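Reviews > Kitchen > Storage > Food Containers

Latest Kitchen Laundry Tools Buying Guides About

Drasent Stackable Food Containers, Set of 30: Review

Jul 27, 2023

I bought the Drasent set in December to replace a drawer full of mismatched takeout tubs. After using it most days since then, I have a clear idea of what it does well and where the money was saved.

The set has 30 pieces if you count lids separately, as Drasent does. There are three sizes. The small one holds a lunch portion of rice or a cut-up apple. The medium is right for leftovers for one person. The large will take half a lasagna if you don't mind trimming the corners. All of them are clear plastic with a snap lid and a soft gasket that pulls out for washing.

Stacking is the main reason to buy these. The lids have a raised lip that the next base sits inside, so a stack stays put when you open the fridge door. The medium and large share a footprint, and two small ones fit side by side on top of either. I got back most of a shelf. Empty, the bases nest, but the lids don't, and you will want to stand them on edge in something. I use an old dish rack.

The lids seal well. I have carried soup to work in the medium size, in a bag, on its side for part of the trip, and had no leaks. You do have to press all the clips down, and the last one is stiff. My mother has arthritis in her thumbs and can't close the small size at all. If that is a concern in your house, the Kikton press-top tubs are easier to shut, although they don't seal as tightly. 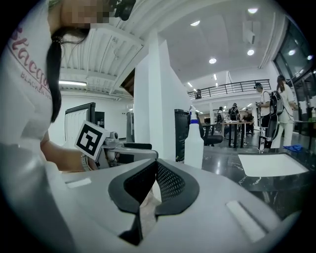

White shirt, red lettering, long dark ponytail.

Stains are the weak point. Tomato sauce left an orange tint in one of the large containers the first week and it has never come out. Baking soda paste helped a little. Curry is worse. I now keep one medium container for anything red or yellow and leave the others for plain food. Glass would solve this, and the Trastach glass set is good, but it is heavy and I have dropped enough glass in my life.

Drasent says the bases and lids can go in the dishwasher. The bases have been fine on either rack. Two of my lids warped slightly on the bottom rack and now need a push in the middle before the clips will catch. Since moving the lids to the top I haven't had any more trouble. Pull the gasket out now and then — food gets under it, and it will smell before you see anything.

In the microwave I take the lid off completely. There is a vent tab, but it pops back down halfway through, and cleaning up once was enough.

Replacement lids are sold in packs of three. I wish they sold them singly. Gaskets aren't sold at all, so if you lose one you are buying a lid.

Good: stacks securely, tight seal, clear sides
Bad: stains easily, stiff clips, no spare gaskets

I would buy the set again for dry food and packed lunches. For sauces I'd still get a couple of glass ones.

Filed under: Food Storage, Long-Term Use, Drasent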